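Section 4. Chore Trials: Cloth and Small Objects

4.1 What to expect

Read this section before you plan any household work for the Brenov arm. Many owners buy it hoping to hand over the laundry. At this release it can't take over the laundry. It can pick up a small object from a cloth and put it in a bin in most tries. It can pull a flat cloth toward itself. Folding is still a trial feature and needs a person standing by.

In our October bench runs at Wotitz, the arm cleared a single small object from a spread cloth in 69 of 100 tries. Most of the misses came from a fold in the cloth that the gripper closed on together with the object. Your results will depend on your cloth and your lighting.

4.2 Before you start

1. Fasten the base to the work surface and check that it does not rock.
2. Route the cables along the arm and secure them with straps or tape. Leave enough slack at each joint for full travel.
3. Move the arm by hand through its whole reach with the motors off. If a cable pulls tight at any point, go back to step 2.
4. Spread the cloth within reach. It does not have to be square to the base. Small wrinkles are fine.
5. Place one object on the cloth. Use something light that can be dropped without harm.
6. Turn on the arm and wait 30 seconds before sending a command.

CAUTION: A loop of cable that hangs away from the arm can catch on the cloth or on nearby framing. Keep hands and loose sleeves clear while the arm is powered.
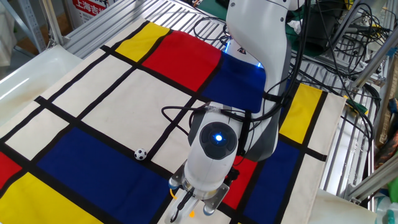
Figure 4-1. Arm over a patterned cloth, with a small soccer ball to the left of the wrist.

Note: Bold patterns are harder for the vision software than plain cloth. A dark object on a dark band may be missed. If that happens, shift the object to a lighter block and run the trial again.

4.3 Running a pick trial

1. Open the Chukwu control panel and select Pick, Single.
2. Set speed to 10 percent for the first run.
3. Confirm that the marker on the screen sits on the object. If it sits on the pattern, press Rescan.
4. Press Start. Keep one hand near the stop button.
5. Log the result as Clean, Cloth Caught or Missed.

Repeat 10 times before raising the speed. Do not raise it if you logged Cloth Caught more than 4 times.

4.4 Folding (trial feature)

Folding works best on small towels of one color. Large cloths usually end up bunched near the base. If the gripper loses a corner, press Stop, flatten the cloth by hand and start over. The software can't pick up a fold partway through.

Do not leave the arm running a fold in an empty room. Benditz grippers with firmware older than this manual do not support folding at all.

Section revised November 15, 2024. Send corrections to Ebuka Amadi, Documentation.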